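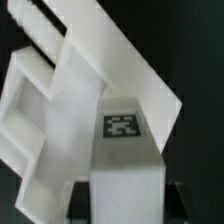 White block with a black square marker on its top face.

Closa review: a theme for people who own a small shop and no patience

I've been running my site on Closa since April, which is long enough to have stopped admiring the demos. The site belongs to a small business that sells replacement parts for old sewing machines. It has a catalog, a contact page, a blog I keep promising to update and a checkout that has to work on the phones of people who are already annoyed about a broken bobbin case. Closa is a WordPress theme by Lolto, and it describes itself as "calm." I can't say it had that effect on me during setup.

Installation

You upload the theme, activate it, and it asks you to install a companion plugin. The companion plugin asks you to install a second companion plugin. After that you get a welcome screen with a very large button inviting you to import a demo, and a very small link underneath for people who'd like to start with an empty site. I clicked the large button, as one does.

The import brought in the pages, the menus, the widgets and 474 media files, most of them photographs of ceramic bowls. I don't sell bowls. Getting rid of them took an evening, and I still run into one now and then in the media library, where it sits looking tasteful. There's a checkbox that skips the demo images. It's folded away under "Advanced," a heading I had assumed was meant for somebody else.

The demos

Closa comes with four. Hedegaard is the shop layout, and the one I used. The rest are a portfolio, a restaurant and something called Journal, in which the type is so light and so gray that I spent a while checking whether my screen had dimmed.

Hedegaard is good. The product grid keeps its shape when your titles are different lengths, and anybody who has tried to sell an item called "Tension assembly, complete, with check spring, left-hand" next to one called "Belt" will know how rare that is. The filter panel opens from the side on a phone and closes again when you tell it to. Product pages put the price, the stock status and the button together where a customer can find them. I had to change the fonts, but I always change the fonts.

The header is where I lost some time. There's a sticky header option, and it works, except that when the WordPress admin bar is showing, the menu slides halfway under it. Visitors never see this. I see it all day. Support told me it would be fixed in the next release, and the next release arrived with a new set of hover effects for buttons.

Working with it

Closa uses the regular block editor plus a bundle of its own blocks, and I much prefer that to the big drag-and-drop builder I had before, which left so many shortcodes behind that parts of my old blog still read like a ransom note. Closa's blocks are plain. The price table, the accordion and the store hours block all did what I wanted with very little fiddling. The carousel block I leave alone. I've never met a customer who wanted the parts to move.

Global colors are set in one place and they really do apply everywhere, including the little badge that says "Sale." If you've ever hunted for the one stubborn orange badge in a blue shop, you may want to sit down for a moment and enjoy that.

Spacing is less happy. Every section has a top padding and a bottom padding, set separately for desktop, tablet and phone, and the defaults are enormous. Lolto obviously likes air. My catalog page, as delivered, had so much of it that the first product showed up after a respectful silence. You can bring the numbers down globally, but the setting is called "Rhythm," so good luck finding it by searching for "padding."

Speed

I don't own a laboratory. The pages open noticeably quicker than they did on my old theme, on the same hosting plan and with the same photos. The blog is quicker still, possibly on account of there being so little of it. Two things slowed it down again: the animated page transitions, which I turned off, and the bundled icon set, which loads in full even if all you use is the shopping cart. I replaced the icons with a small file of my own and haven't missed them.

Documentation and support

The documentation is well written and describes a slightly older Closa. Menu names have moved since. You learn to translate. Support answers by ticket, usually the next morning, and politely. I opened two tickets. The one about the header you already know. The other was about the checkout fields, and they sent a snippet that worked when I pasted it in.

Compared with Brorkavness

I used Brorkavness for years before this. It has more of everything: more headers, more footers, more settings for the settings. If you build sites for clients who change their minds, stay with it. Closa gives you fewer ways to do each thing and most of them look decent, so I finished the site and went back to mailing out belts.

Verdict

Good for: small shops, plain blogs, owners who do their own updates.
Less good for: booking systems, big menus, anyone attached to a sticky header.
Would I buy it again: yes, and I'd open the Advanced tab first.

Related reviews
Brorkavness after the big update: where did my footer go?
Block themes for very small stores
Clearing out a media library without crying
Checkout plugins that leave the checkout alone
Do you need a child theme?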